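Drimetti 多指手开放日实测：装配工位上的仰角作业

8月18日　文／Oduor Lukumay

Brernton 的开放日每年办两次，上一次在二月，主角是码垛和视觉分拣。本次展区只留了装配单元，其中 Drimetti 多指手由 Hokon 的集成团队负责调试和讲解。我在该工位停留了一整个上午，以下按机构、控制、作业、维护四项记录，最后给出评价。

一、机构

Drimetti 属于拇指对置式多指手，外壳为黑色，指节以连杆形式外露，紧固件大多可以从外侧直接够到。拇指模块的体积明显大于其余手指，根部设有独立的回转关节，负责对置和侧摆。这种布置的好处是捏取时受力路径短，代价是手掌侧面的干涉范围偏大，在窄槽和箱体内部作业时，路径规划要为拇指外壳单独留出余量。Hokon 提供的碰撞模型把拇指壳体简化成一个凸包，偏保守，部分实际可达的姿态会被判为不可达。现场工程师 Géza Antal 承认这一点，表示下一版模型会拆成两段。

手指自重对仰角作业有影响。手掌朝上时，各指的重力补偿方向与常规下抓相反，参数若沿用默认值，闭合初段会出现轻微过冲。演示机已载入专用参数组，切换姿态时由控制器自动调用。自行集成的用户需要在标定流程中手动建立该参数组，说明书把这部分放在附录，位置不显眼。

二、控制

控制柜与机械臂控制器分开，经现场总线通信。展台设定的指令刷新率为200赫兹，对捏取和按压类动作够用，对需要快速滑移检测的动作则偏低。力控有两种模式：一种是电流估算，另一种是指尖传感器闭环。前者不需要额外硬件，低力区间的重复性一般；后者要加装选配指尖。当天演示全部使用后者，观众如果打算只购买基本配置，不应以现场表现作为参考。

编程界面沿用 Engelbrecht 的示教环境，手型以关键姿态保存，姿态之间可设插补方式和力上限。逻辑清楚，缺点是姿态库不支持批量改名，工件型号一多，查找很慢。导出文件为文本格式，可以纳入版本管理，这一点值得肯定。

三、作业

演示内容是向上递送方块工件，使其贴合上方的安装件。指尖夹持浅蓝色方块，从下方接近，进入接触段后由位置控制转入力控制，到达设定压紧力后保持，再按程序释放。工位上方的结构较密，导轨、支架和面板之间留给手掌的空间有限，末端姿态基本由这些障碍物决定。

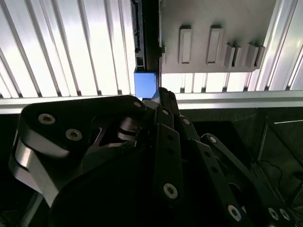 接触段的速度设得很低，Antal 的解释是优先保证法向对准，节拍放在第二位。我请他把压紧力上限调到标准值的一半再运行一遍，动作仍能走完，但控制器在末段给出了对准偏差提示。提示信息包含偏差方向，不包含数值，需要另开日志窗口查看。对调试人员来说，这一步多余。

更换工件型号时，需重新示教夹持姿态和接触点，接近路径可以沿用。现场完成一次换型用时不长，操作者十分熟练，普通用户应预留更多时间。

四、维护与价格

指节连杆可单独更换，不必拆下整手。拇指模块例外，拆卸前须先断开腕部接头，重新装回后要做一次完整标定。Hokon 给出的建议保养间隔为200个运行小时，内容包括紧固检查、关节回差测量和指尖表面清洁。指尖垫按耗材供货，一套标价697欧元，对于连续生产的用户，这笔费用应计入单件成本。

五、评价

优点：结构可维护性较好，朝上姿态有成形的参数方案，程序文件便于管理。

不足：拇指外壳占用空间大，碰撞模型粗糙，力控性能依赖选配件，诊断信息层级过深。

适合小批量、多姿态的装配试验线。若工件单一且方向固定，二指平行夹爪加浮动机构更省事，维护费用也低得多。已经使用 Engelbrecht 控制环境的单位迁移成本较小，可以先申请试用，重点核对窄空间内的可达性，并要求供应方分别提供两种力控模式的测试记录。

近期文章
Brernton 二月开放日：码垛单元与视觉分拣
腕部接头的布线与应力释放
电流估算力控的适用范围
Engelbrecht 示教环境使用笔记

联系编辑部　｜　版权所有，未经许可不得转载　｜　返回顶部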